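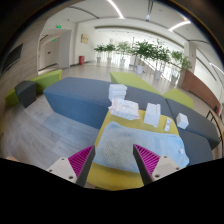 Vol. 3, p. 40

Student Work > Textiles and Consumer Studies > Project Reports

Filed under: Household Textiles, Laundry Practice, Term Projects

Line Drying and Tumble Drying of Cotton Towels: A Household Study in Haugland

Submitted by Roxana Cáceres and Kevin Cusi
Supervisor: Socorro Zapata
September 16, 2024

Background

Cotton towels are among the most frequently washed items in a home. Each drying cycle affects the loops of the pile, the hems, and the hand of the cloth. This project examined how residents of Haugland dry their towels, what they expect from a towel in daily use, and whether their habits agree with the advice printed on care labels. The study was limited to bath and hand towels. Kitchen cloths were left out after the first round of interviews, as most households treated them as a separate wash.

Method

A written questionnaire was delivered to homes in the Buleck and Geltlow neighborhoods. A total of 677 forms were returned in usable condition. The form asked for the usual drying method, the use of fabric softener, the age of the oldest towel in regular use, and the reason for which a towel was last discarded. Follow-up interviews were held in 40 homes. Fidelina Usuga conducted those in Spanish and prepared the English summaries.

A small absorbency test was carried out in the Trernow laundry room. Pieces cut from new cotton toweling were washed together and then separated into two groups, one dried on a line indoors and the other in a tumble dryer at medium heat. A measured amount of water was placed on each piece, and the time until the surface no longer shone was recorded. The test was repeated after three washes.

Findings

Households with outdoor space reported line drying in the warmer months and machine drying from December onward. Apartment residents relied on the dryer throughout the year. Stiffness was the most common complaint about line-dried towels. Several respondents shook the towel firmly before hanging it and again after taking it down, and considered this sufficient.

Fabric softener was used more often by those who also complained of poor absorbency. The questionnaire cannot show that one led to the other, and the test pieces were washed without softener. In the test itself, the difference between the two groups was small and did not point in the same direction at each reading.

Frayed hems were named more often than thin pile as the reason for discarding a towel. Interview subjects commonly kept worn towels for cleaning or for pets.

Limitations

The return rate differed between the two neighborhoods, and around 100 forms gave no answer on the age of towels. Room humidity was not controlled during indoor drying. Finn Steinbach, who reviewed the draft, noted that the timing of surface shine depends on the observer and recommended weighing the pieces in any further work. The authors accept this recommendation. The questionnaire and the table of readings are held with the supervisor and may be consulted on request.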